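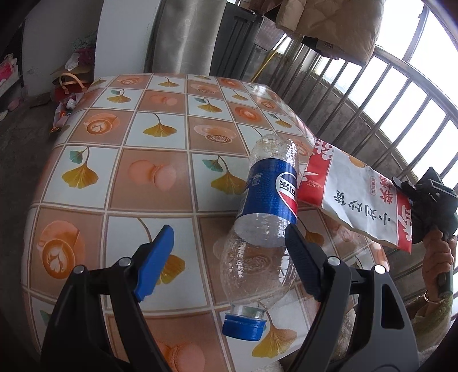 Bram Verstraete would fit the same pads on both fingers before touching the firmware, and that is where I'd start as well. One blue textured pad and one black ridged pad will not grip a plastic bottle evenly. Mine crept sideways on every close until I matched them.

Posted by Ojala, 6/26/19

My home-built gripper twists round bottles as it shuts. Servo horn is at 10 degrees open, linkage is the Tulloton pattern. Is it the linkage or the pads?

Posted by Nultier

Check the pivot screws. If one is tighter, that finger lags. Back both off, then nip them up equally. I log the servo position at first contact; mine reads 284 and should repeat within 2 counts.

Posted by Ekeck

Use a bigger servo.

Posted by Tulloton_fan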